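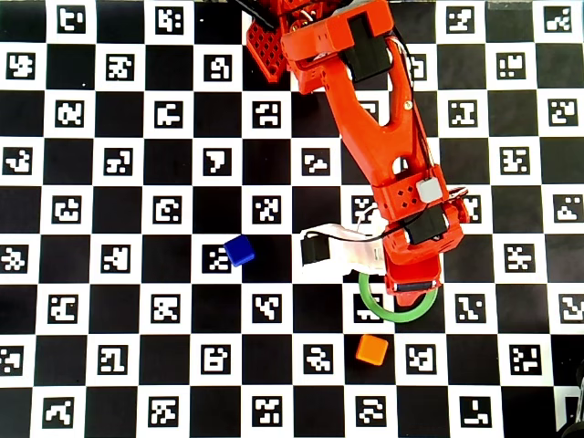

Drumwood tenants told service charge notices were served out of time

A tribunal has decided that leaseholders at Drumwood, a converted mill with 33 flats, do not have to pay part of a service charge demanded for roof and gutter repairs. The landlord, Dumus, is limited to recovering 900 pounds from each flat. It had asked for more than 1,000 pounds.

The dispute turned on the dates of the demands. Under section 20B of the Landlord and Tenant Act 1985, a landlord cannot normally recover a cost incurred more than 18 months before payment is demanded. The exception is where the leaseholder was told in writing, within that period, that the cost had been incurred and that a contribution would be required under the lease.

Dumus employed a contractor, Perron, to carry out the work in three stages. Perron invoiced for each stage on completion. The demand sent to leaseholders covered all the stages in a single sum and was issued in June. By then the first invoice was outside the 18-month period.

Dumus argued that the work was one contract and that no cost was incurred until the final account had been agreed. It also relied on a newsletter delivered to every flat while the scaffolding was up, which said that repairs were in progress and that "costs will be shared in the usual way".

The tribunal rejected both points. Each stage had its own price and its own date for payment, and the first invoice had been paid in full before the second stage began. The cost of that stage was therefore incurred, at the latest, when the invoice was paid. The newsletter gave no figure and did not say that any cost had been incurred. A notice under section 20B(2) need not be in a set form, but it has to state that costs have been incurred and that the leaseholder will be required to contribute to them.

The leaseholders also challenged the standard of the work to the north gutter. On that issue they were unsuccessful. The tribunal accepted the surveyor's report and found that the remaining sums were reasonable in amount. It made no separate deduction for management fees, which are charged under the lease as a fixed yearly amount.

An order was made under section 20C preventing Dumus from adding its costs of the proceedings to a future service charge. The application fee is to be split equally between the parties.

Wanureo, which took over as managing agent after the work had finished, said revised demands would be sent to all flats and that payments already made above the permitted sum would be credited to the next account. Either side may ask for permission to appeal within 28 days of the written decision being sent out.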